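One Stem at a Time

Lalit Kashyap has sold stone vases from his shop, Zoubi, long enough to distrust anyone who wants a matching pair.
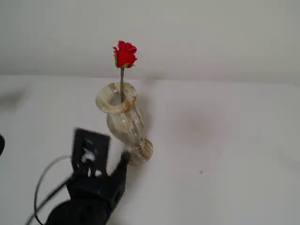

"People ask for two the same," he says. "I tell them to go shout at the mountain."

His best sellers are banded, cream and gray with rusty veins, and polished until they shine. They cost 481 dollars, a figure he pronounces quickly. Most buyers then put a dozen tulips in them, and Kashyap suffers.

"One rose. Red, if you must be romantic. The neck is slim for a reason."

And water?

"A little. My cousin filled his to the brim in February and ruined a piano."

He once tried supermarket carnations himself, during what he calls a weak week. The vase, he says, looked embarrassed.

Does he keep one at home? He does, on the kitchen table. It holds pens at the moment, and he would rather I hadn't asked.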